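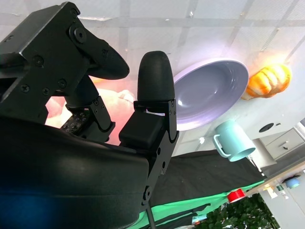

4.2 Does the order of putting away tell us anything?

Claims that people tidy by category (dishes first, then toys, then whatever is left) rest mostly on interviews, and we doubt them. Asked how they clear a table, people describe a plan. Watched while they clear one, they tend to pick up whatever is nearest. The Gamell study reported a strong category effect, but its tables were laid out with the dishes on one side and the playthings on the other, so that a person working from left to right would have seemed to sort by kind. Our own layouts were mixed. In Figure 3 a shallow lavender plate has an orange toy bread roll to one side of it and a pale teal mug lying on its side below it, all on a white surface, with a pink-and-white plush object close by. Anyone who takes the plate and then the mug has passed over the roll, and that choice at least says something. Anyone who takes the plate and then the roll may simply have reached for the next thing.

Figure 3. Part of a mixed layout with tableware and toys.

The toy roll is a harder case than we expected when we drew up the coding sheet. Is it food, and so goes with the plate, or is it a toy, and so goes with the plush? Orner coded all play food as toys. Nimri coded it as tableware whenever it touched a dish. Neither gives a reason, and the choice matters a good deal. When we coded our 346 clearings by the first rule, the category effect was present but small. By the second rule it was gone. We don't think a finding that depends on where one files a piece of pretend bread should be called a finding yet.

A second worry concerns the mug. Hakala (Reijo Hakala, personal communication) holds that an object lying on its side is seen as "already out of place" and is picked up sooner for that reason. This may be so. But a mug on its side also offers its handle at a different angle, and it may roll, and either of these could bring the hand to it early without any thought about where it belongs. The Gulladwood data, with 2233 single pickups, can't separate these accounts, as upright and fallen mugs were never recorded apart. We would want to see the same mug in both positions, at the same distance from the person, before accepting Hakala's reading.

We also left out 7 clearings in which the person stacked things on the plate and carried the lot away together. Earlier papers count such a load as one category choice. It could as easily be a way of saving a trip, and we have no means of telling which. Section 4.3 reports the results with these clearings put back in.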